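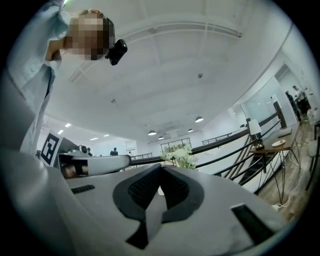

Figure 7.1 Checking a pair of hand-held grippers. The black finger pads of the nearer one are at the bottom centre.

Chapter 7
Care of the Hand-Held Gripper

A gripper that is carried by hand has a harder life than one bolted to an arm. It is put down on tables, knocked against door frames and lent to colleagues. In this chapter we look after one such tool, the Petano 700, from the daily check to the change of the pads.

We begin with the pads, as most faults start there. Dust collects in the textured inner faces, and then the object slips although the fingers close correctly. The marker card comes next. A card with a bent corner is still read by the camera, but the position it gives is wrong, and this mistake is difficult to find later.

Section 7.2 gives the cleaning procedure used in the workshop at Pidham, written down by Libor Koubek. You will need a soft brush, a dry cloth and the 2 mm key. Please read the whole section before you loosen any screw.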